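Flurkolia Eye Health Notes: README

Summary

Flurkolia is a collection of 4,000 short clinical notes on minor eye complaints, written in English by staff at walk-in clinics. It is intended for research on the sorting and routing of patient records. The collection is maintained by the Truvach records office. Questions should be addressed to Dennis Lambert.

Contents

Each note contains the complaint in the patient's own words, the findings of the examination and the advice given. Notes on contact lens problems, styes, dry eye and foreign bodies make up most of the collection. A held-out set of 300 notes was labeled by 2 readers working separately. Disagreements were settled by a third reader, and the original labels are kept in a separate column.

Privacy

Names, addresses and dates were removed before release. Ages are given in bands. Notes describing rare conditions were left out where a patient could be recognized from the details.

Known limits

Children are underrepresented. Sunday notes are shorter than the others and often omit the visual acuity reading. Abbreviations differ between clinics and have been left as written.

White box with a black carry handle, on a light wooden table

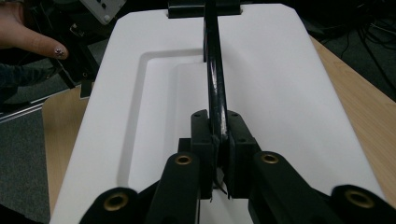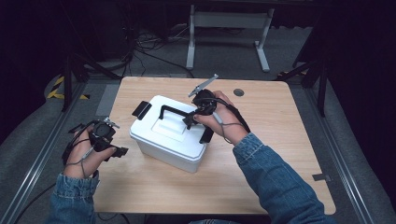
Use

The notes may be used for research and teaching. They must not be used to diagnose or treat patients. Users who find identifying details in a note are asked to report the note number to the records office within 7 days and to delete their copy of that note.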